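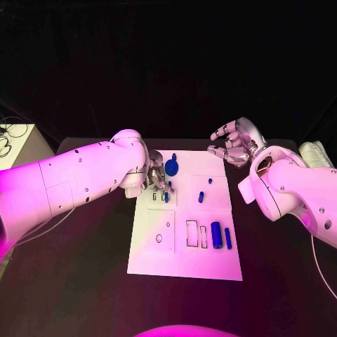
The new bench rules came into force on Mon 25 October, and they run to 14 pages, most of them written by Valentyna Panasiuk after the August figures fell apart. Hendix had claimed 2996 good insertions out of 3000, a lovely number until Miroslava Stetsiuk asked what counted as good. Opinions varied. Under the new rules a part counts when it is fully seated and the hand has let go, so a small blue peg standing beside its slot with silvery fingers over it scores nothing, however promising it looks. Close is for horseshoes. 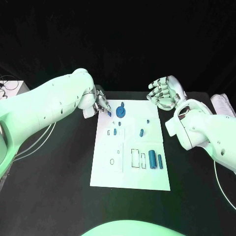
Rule two covers the idle arm. It stays in the log even when all it does is hover, which will annoy the Maksymiv team, who like to report one-handed times for a two-handed robot. Rule three bans nudging. If a person touches a part mid-trial, the trial is void, and "I was only straightening it" is now listed by name as a non-excuse. Nokix has asked for an exemption and been sent a second copy of the rules. Runs of up to 135 trials may share one log sheet. Old sheets are still good for scrap paper, and please stop filing them with Valentyna.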